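3.2 Who came back for the hearing check

We mailed 1,486 invitations from the Skurnholm clinic, and I'll admit I hoped for more than 575 replies. Svenja Petersen phoned the people who'd stayed quiet (mostly on Wednesday evenings!), and 83 of them booked a test after all.
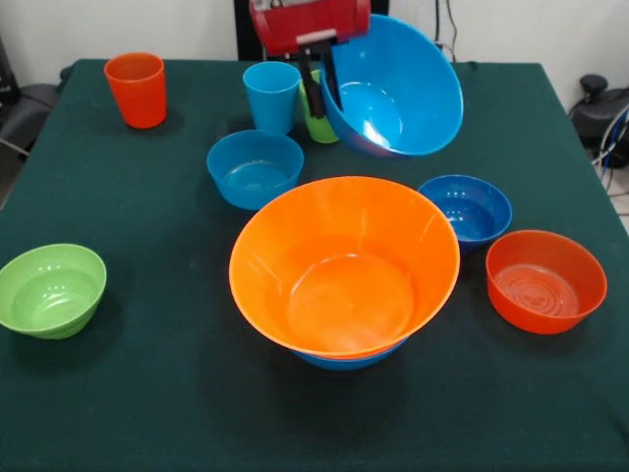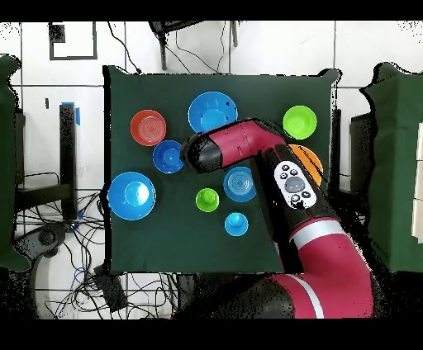

Figure 2. Plastic bowls and cups on a green cloth.

Plenty told her they could hear just fine, so we rewrote the letter before the Grellar mailing.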